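The Dullham Workshop: Floors, Mats and Other Underfoot Stuff

Posted in June, photos by me unless it says otherwise

I've been meaning to put this page up since we moved into the Dullham space, and so many of you asked about the floor (the floor! of all things!) that it gets a gallery of its own. Evangelia Chrysikopoulos picked the colors and I did most of the crawling around on my knees, so blame us equally.

A bit of background first. The old place had bare concrete and my feet ached by 4 every afternoon. When we got the keys here I promised myself two things: something with some grip in it where people stand and walk, and lines on the floor so stuff stops creeping into the walkways. Fotis Athanasiadis lent me his chalk reel for the long runs, and I still have it (sorry, Fotis, it's in the blue tote, come get it). We spent $786 on the whole job, which hurt a little, but we'd put aside up to $1758 so I'm calling that a win.

My favorite corner, dark ridges next to the pale gray, with a bit of yellow for cheer.
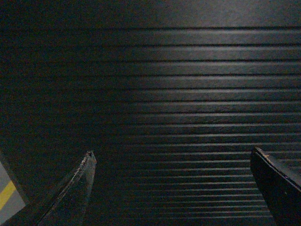

I went back and forth on the yellow for weeks. Evangelia wanted white, and white does look sharp on day one, but we had white at the Pokar Street place and it went dingy so fast! Yellow I can spot from the doorway with my arms full. Ridges do collect sawdust, by the way, so keep a stiff brush handy and sweep along the grooves, never across them.

More pictures once the back room is done.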